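Besuch im Robotiklabor von Dawber in Zundthorpe

Am 21. September 2019 hat die Firma Dawber in Zundthorpe ihre Türen geöffnet, und ich bin mit dem Frühzug hingefahren. Das Gebäude stammt von 1911, früher war es eine Weberei. Zuerst bekamen wir einen Besucherausweis, meiner hatte die Nummer 1083.

Unsere Gruppe wurde von Alfie Bloxham geführt. Er sprach langsam, wofür ich ihm dankbar war. Am meisten interessierte mich der Teil über den Zwischenfall im März, den er ohne Umwege erzählte. Der Roboter Rarkora sollte eine Dose greifen und abstellen. Nach 70 Minuten Betrieb hat sich die Stoffhülle am Arm verschoben und wurde in ein Gelenk gezogen. Die Steuerung meldete keinen Fehler, der Arm drückte weiter. Erst der Notaus hat ihn angehalten – nach 4 Sekunden, und das ist in so einem Fall lange.

Verletzt wurde zum Glück keiner. Seitdem wird die Hülle vor jedem Lauf mit der Hand geprüft, und die Software Narkanari überwacht den Strom in den Motoren.
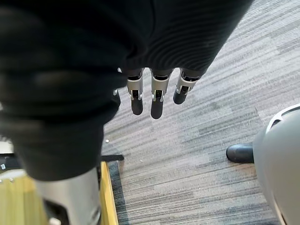 Die Hand mit drei Fingern unter der dunklen Stoffhülle

Ich fragte, warum man den Stoff nicht einfach weglässt. Herr Bloxham meinte, ohne Hülle komme Staub an die Kabel. Eine engere Hülle sei bestellt, aber noch nicht geliefert. Danach gab es Kaffee und sehr gute Rosinenbrötchen im Hof.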